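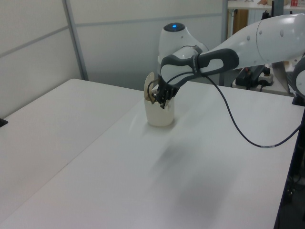 Robot Manipulation Laboratory
Handout 6: Grasping inside a container

Reading before the session: Handout 4 (frames and tool offsets), Handout 5 (gripper force limits). Bring your group's offset table from last time. Groups without one will have to repeat the calibration first, and that takes up a good part of the session.

1. Aim

The task is to take a thin flat disc out of a cup and put it down on the table. In Handout 5 the part stood in the open and the fingers could approach from any side. Inside a cup the wall limits the approach to a narrow cone above the rim, and the fingers have to be lowered past the edge before they can close on anything. Most of the marks are for how the approach is planned. The closing motion is short and has few parameters.

2. Geometry

Take the cup as an upright cylinder with straight sides. Let R be the inner radius at the rim, w the full width of the open fingers measured across the tips, and e the sideways error of the tool point. The fingers enter without touching if

w/2 + e < R

provided the tool axis is vertical and centred on the cup. If the axis is tilted by an angle a and the tips go down to depth d below the rim, add d sin(a) to the left-hand side. This is a small-angle estimate and slightly pessimistic, and may be used as it stands.

The disc does not stand in the centre. It leans or stands near the wall, so the tool axis must be shifted by an offset s towards it. The condition becomes

w/2 + e + s + d sin(a) < R

Work out the largest s your group can allow before you move the arm. If the disc lies further out than that, reduce w. Do not tilt the wrist to make up the difference unless you have recalculated.

Cups with an uneven rim: use the lowest safe value of R, and set the clearance height from the highest point of the edge. Several of the cups in use have been cut down by hand and their rims are not level.

3. Orientation of the fingers

A disc on edge has two flat faces and one curved edge. Close on the faces. The closing direction must therefore be at right angles to the plane of the disc. In the Purkent script this is the variable yaw_grasp, in degrees, measured from the base frame x axis. The commonest mistake in last February's reports was a yaw wrong by 90 degrees, which makes the fingers push along the disc and roll it round the wall.

4. Procedure

4.1 Set the cup on the table within reach of the arm and clear other loose objects away. Check that the cable from the wrist can move freely over the table through the whole path, including the lift.

4.2 Load the Purkent script and enter the cup position, rim height, s and yaw_grasp.

4.3 Run the path in Kasivora with the collision model switched on. Record the smallest distance reported between finger and wall.

4.4 Run on the arm at reduced speed. Stop with the tips above the rim and check the alignment by eye from two directions.

4.5 Lower to depth d. Pause. Close at 30 per cent of the force limit.

4.6 Lift straight up until the lower edge of the disc clears the rim. Only then move sideways.

4.7 Place and release. Return to the home pose.

Keep hands off the table whenever the arm is enabled. One member of the group stays at the stop button and does nothing else.

5. Settings

Control loop log length: 700 samples per attempt
Wait after closing: 596 ms
Closing force: 30 per cent of limit
Maximum wrist tilt: as calculated in section 2

The wait is longer than the gripper needs. It is there so that the force reading in the log has a flat section from which a mean can be taken.

6. Faults

Cup moves sideways during lowering: one finger is touching the wall. Check e and s, then the tool offset.

Cup lifts with the disc: a finger has closed with the wall between it and the disc, or the disc is jammed across the cup. Lower again before opening. Opening in mid-air drops the cup.

Force reading rises before the fingers should meet the disc: the disc is nearer than assumed, or the tips have reached the bottom. Compare the z value with the rim height.

Disc slips on lifting: increase d before increasing the force.

7. Report

One report per group, four pages at most, handed in by 17th December through the Frade page. Include:

- the calculation of the largest allowed s, with your own values
- the smallest finger-to-wall distance from Kasivora
- one force log from a successful attempt and one from a failed attempt, on the same axes
- a paragraph on which term in the inequality matters most for your cup

The report carries 53 marks. A failed grasp loses nothing if the log is complete and the cause is argued from it.

Handout 7 uses the same cup with two discs.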